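Open Day at the Zirnatard Robot Hall

April in our town means mud, seed catalogs and, for the first time this year, an open day at the Zirnatard robot hall. I've walked past that building more times than I can remember (it went up in 1893 as a thread mill, and the date is still over the door) and never once been inside. So when the sign went up saying the doors would open at 10 in the morning, I was there with my coat buttoned wrong and my thermos under my arm.

They were letting people in 30 at a time, which meant a wait in the yard but plenty of room once you got through the door. Tickets were free. Coffee was a dollar and pretty good!

The first stop was Laizer, the sorting line. Parcels come down a belt, a camera looks at the labels, and a row of little paddles sends each one off to its own chute. The crew let us mail ourselves something. I wrote my name on a padded envelope, dropped it in at the top and ran down to the other end to meet it - and I lost the race by a mile.

Next door was the workshop, with the benches opened up so you could see wiring, spare motors and trays and trays of tiny screws. A woman with a soldering iron let the kids try on her magnifying glasses. I tried them on too, once the kids were done. My thumb has never looked so terrible.

Upstairs they had the old mill ledgers out on a table, next to a screen showing a floor plan of the place then and now. The room that used to hold the spinning frames is where the robot arms live these days. I could have spent an hour on the ledgers alone. Somebody in that office had gorgeous handwriting.

Then came Elar, and this was the part I'd been waiting for. Elar is the cloth-handling project, and the demonstration ran all afternoon with people standing three deep. Cloth is hard for a robot! A box stays a box when you pick it up, but a piece of fabric sags and folds and turns into a new shape every time it's touched, so the machine has to keep looking and keep guessing. They have a camera mounted down by the gripper, and that's the view I liked best, all soft drape and close-up fingers.

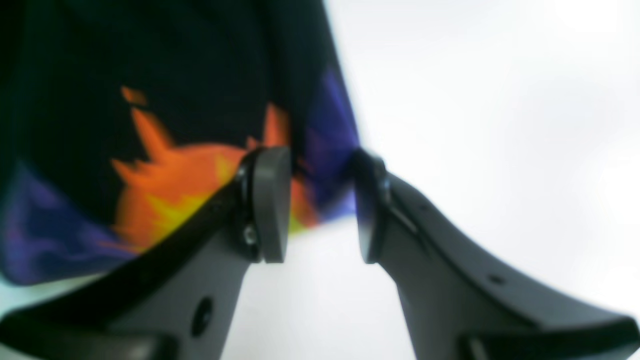 The team keeps a bin of 52 different pieces of fabric for practice, everything from dish towels to heavy canvas, and they were happy to talk about which ones give them headaches. Thin and slippery is bad. Dark is bad too, they told us, as the folds get hard to pick out. I asked when I could have one to do my laundry and got a very kind laugh.

Last stop was the quiz in the lobby, 100 questions on a long paper scroll, answer as many as you like. I did the first page and got stuck on gear ratios. The prize was a Zirnatard mug, and I'm told there are still a few at the front desk if you go by and ask.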